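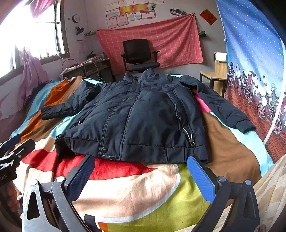 Garment Handling Automation at Retus: Questions and Answers for Staff

These answers apply to employees in the folding, inspection and packing areas of the Retus garment care division, and to employees who take part in demonstration work away from the plant. They will be revised as the program moves forward.

What is being introduced?

Retus is installing 2 automated folding stations, supplied by Casico, in the outerwear area. Each station has a pair of robot arms that spread a garment, fold it and pass it to packing. The stations will handle jackets, coats and vests. Shirts, linens and uniforms stay on the present lines.

When will the stations begin work?

Installation is planned for June. The stations will first run on the day shift only, alongside hand folding. The evening shift will not be affected until the trial has been reviewed.

Will any positions be eliminated?

No position in the outerwear area will be eliminated as a result of the trial. Employees whose folding hours are reduced will be offered the same number of hours in inspection, repair or station operation, at no lower rate of pay. Retus has not made decisions about staffing after the trial and will give notice in writing before any are made.

What does a station operator do?

The operator loads garments, watches the fold and clears the station when an item is caught or dropped. The operator also decides which items should not go through the station at all. Torn linings, broken zippers and garments with loose trim go to the hand table, as they do now.

Why are employees being asked to demonstrate folding with a hand-held gripper?

The arms learn from recorded examples of people doing the task. A demonstrator holds the gripper and performs the fold with it, and a camera on the tool records the work. Padded jackets are a large part of this effort. The filling shifts, sleeves do not stay where they are placed, and a drawcord can catch in the fold.

Is demonstration work voluntary?

Yes. Supervisors may invite employees to take part but may not assign the work. An employee may stop at any time and return to regular duties. Declining has no effect on scheduling or reviews.

May demonstrations be done at home?

Yes, with prior approval. The program needs folds made on many kinds of surfaces - beds, tables and benches - and in ordinary rooms. Employees approved for home sessions receive a tool kit and a bag of garments, and are paid their regular hourly rate. Sessions are limited to 2 hours, with a break after the first.

What happens to recordings made in a home?

The camera may record the room as well as the garment. Before a session, employees should put away mail, identity papers and anything else they do not wish to have recorded. Other members of the household should stay out of the room unless they have signed the consent form. Recordings are used to train the folding stations and are not used to judge an employee's speed or attendance. An employee may ask for a recording to be deleted by writing to the Sampaio office.

The gripper is tiring to hold. What should I do?

Stop and rest the hand. The handle can be adjusted for a smaller or larger grip, and left-handed use is permitted. Any pain in the wrist or thumb that continues after a session should be reported to the health desk in the same way as any other work injury.

How will operators be trained?

Training takes 4 shifts and is given at the Jamance site during paid time. It covers loading, stopping and restarting the station, and safe entry to the enclosed area. Employees must complete it before working at a station without a trainer present. Travel between sites is paid.

Who may stop a station?

Any employee may do so, operator or not. Each station has 3 stop buttons. A stopped station may be restarted only by a trained operator, after the enclosed area has been checked.

Will production targets change?

Targets for hand folding will remain at their present level during the trial. Output from the stations will be counted separately - it will not be added to, or compared with, the figures of any individual employee.

Where should further questions be sent?

Questions may be given to a shift supervisor or left at the personnel window at either site. Written questions will receive a written reply.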